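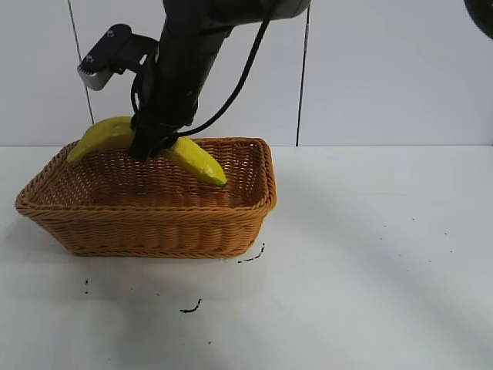

**Demonstration collection** is the stage of robot learning in which examples of a task are recorded for later use in training a control policy. Each example, called a *demonstration* or an *episode*, pairs the images from one or more cameras with the positions of the arm and the state of its gripper. A policy trained on these records learns to produce the next movement from what the cameras show.

The term covers work done by direct teleoperation, by hand-guiding the arm, and by replaying earlier motions with small changes. It does not usually cover data produced wholly in simulation.

## Task definition

A collection effort begins with a written task statement. The statement names the object, the container or surface involved, the starting pose of the arm, and the condition under which an episode ends. Picking and placing tasks with a single object and a single container are common early choices, as their outcome can be judged from one camera view. Play food, blocks, and cups are often used.

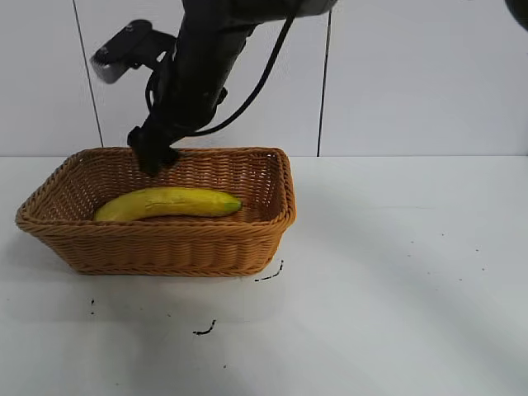 *Maintained by the Demonstration Records Team, Nallurmont Institute of Applied Robotics*

The position of the object is varied between episodes. In a basket task, a banana may lie along the length of the basket in one episode and rest against the rim in another. The approach of the gripper changes accordingly, and the fingers must clear the rim before they can close on the object. Policies trained on a single placement tend to repeat one path and fail when the object is moved.

## Recording

Two kinds of view are in general use. A fixed camera beside or above the table records the whole workspace, while a camera mounted on the arm gives a closer view of the area around the gripper. The streams are matched by time stamp. Cables along the arm are given enough slack for the full range of motion, and their routing is checked at the start of each session.

At Nallurmont, the first basket series was planned by Analyn Fajardo and Thulani Pretorius under the project name *Skarley*. The series contains 519 episodes, of which 500 were accepted for training. Operators worked in blocks of nine episodes and changed places after each block.

## Review and labeling

Every episode is watched before it is accepted. The reviewer assigns one of the following labels:

- **Complete:** the end condition was met.
- **Recovered:** the end condition was met after a missed or dropped grasp.
- **Incomplete:** the episode ended early.
- **Rejected:** a camera stream or arm record is missing or damaged.

Recovered episodes are kept in many collections. Vilho Lappalainen, who wrote the Skarley review guide, argued that a policy with no examples of correction has little basis for leaving a failed grasp. Kenneth Estrella favored storing them as a separate set, and the current guide allows either practice if the choice is noted in the session log.

## Limitations

Demonstrations reflect the habits of the people who give them. Long pauses, a preferred side of approach, or an unusually high lift may all be learned along with the task. Fixed backgrounds and constant lighting can also limit the use of a collection in other rooms.

## See also

- Behavior cloning
- Teleoperation
- Grasp planning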